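The Furden Crossing

The road from Skendovell to Furden had been closed for three days when the order came to Hala Zerouali's desk. It was two pages long. Trucks with medical cargo could pass at Ragab bridge between dawn and noon. Fuel was not mentioned.

She called the post on the other side. Haris Paracha picked up.

"We have 300 trucks on the shoulder," she said. "Your people have the gate down."

"The gate is up. The road is blocked by residents."

"Your residents."

"They live on both sides," he said. "That is the dispute."

She entered the call in the log, with the time and his exact words. The ministry in Mirard wanted exact words. It had asked for them since August, when the survey markers were moved and each province filed a report blaming the other.

At ten the first driver was let through. His name was Teguh Ngau and he was carrying saline. The guard checked the seal, copied the number, and checked it again. The truck crossed in second gear. A bottle hit the rear door. The driver did not stop, and the guard wrote down the bottle.

By noon, 3 trucks had crossed. Hala signed the sheet and sent it to Mirard. 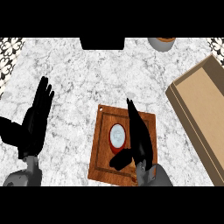
The talks were held that evening in a hotel kitchen, the only room in Furden with a working generator. Meriem Mahrous spoke for the hill districts and Kenza Gaber for the plain. They stood on opposite sides of a white marble counter and laid the map on it. Meriem set her pencil on the river. Where the paper ended, the gray veins in the stone ran on, and Kenza followed one with her finger past the last printed village.

"Yours or ours?" she asked.

Meriem looked at it for some time. Then she asked for the fuel list, and they started with the first line.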